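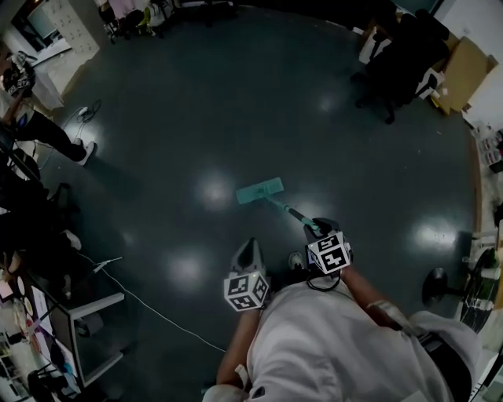

Who Cleans the Stairs? Shared Chores and Small Grudges in a Student Residence

Project report, Everyday Life module
January 18, 2025

1. Background

Orkura House is a five-story student residence in Grirkbridge with one elevator, which works when it likes, and a staircase that everyone uses and everyone believes to be somebody else's job. The management company, Munteanu, cleans the lobby. The floors above it are left to the residents under what the lease calls "a spirit of shared care." I have lived there since last May and have seen the lobby cleaned many times.

My project asked a plain question: how do people who share a space decide who cleans it? The course reading has a lot to say about households, meaning couples and families. It has less to say about strangers who share a landing and a grudge about it.

2. Method

I put a paper survey under 100 doors and got 66 back. One was filled in by somebody's visiting mother, who had strong views, and I kept it in. The survey asked how often the person cleaned any shared area, how often they thought their neighbors did, and whether their floor had a rota. I also kept a diary of my own landing for 60 days. The diary was meant to record cleaning. By the second week it was mostly recording a pizza box.

I did not ask for names or room numbers. Several people wrote down their neighbors' room numbers anyway.

3. What people said

Most people who answered said they cleaned a shared area at least every other week. Most also said their neighbors never did. Both of these can't be true, unless the cleaning is being done at night by people who then deny it. The reading calls this overclaiming and finds it in married couples too: each person remembers the work they did and misses the work they didn't see. I had expected students to be a little more modest, having done less.

Rotas did not help as much as I had guessed. Floors with a printed rota reported more arguments than floors without one. A rota gives you a name to be angry at. On the third floor the rota had been corrected in four colors of pen and then covered with a flyer for the Ukach film club.

The tidiest floor, by general agreement, was the second. It has no rota. It does have a closet on the landing with the cleaning things in it, unlocked, next to the elevator. On the other floors you have to sign for a key at the front desk, which closes at 5. Two people on the second floor wrote that they mopped while waiting for the elevator. Given our elevator, that is plenty of time for a thorough job.

4. Problems with the project

People who clean may be more likely to fill in a survey about cleaning. I was also seen writing in the diary, and for a few days my landing was spotless, so I have marked those entries. The larger problem is that I live there. I moved the pizza box on day 19, which ended the most reliable part of my data.

5. What could be tried

I would like to see the closets left unlocked on every floor for one semester, with the same survey before and after. I sent this idea to Munteanu. They thanked me for my interest in the building and reminded me that pizza boxes go in the blue bin.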